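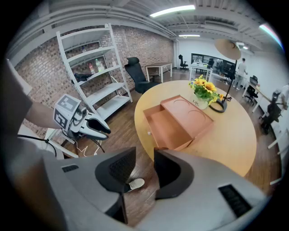
Photo: Leif Lundgren

**Rallow handheld gripper kit – worth the money?**

leif_l
We have had two Rallow grippers on rent from Plinance since November. The task is a drawer box on a round table, one gripper in each hand. The marker cube on top keeps its tracking well, and I lost only 10 recordings of 423. My complaint is the cables. They hang down and pull on the wrist.

wyssfan
Ten lost is good. With the Lamis kit I lost 54 in one week, same kind of task. How heavy is it?

leif_l
330 grams without cable, by my kitchen scale. After one hour I feel it in the thumb.

tarmo_b
I do not agree that it is good. For this price the finger pads should last longer. Mine became smooth after more than a month and Plinance wanted full price for new ones.

leif_l
Did you write to them? They sent me a pair for free – maybe because I rent.

tarmo_b
I bought mine. So the renters are treated better, nice to know.

wyssfan
Tape the cable along the forearm, two places, with a loose loop at the elbow. It helped me with the Lamis.

leif_l
Thank you, I will try it tomorrow.

Contact | © Wyss Forum | Back to top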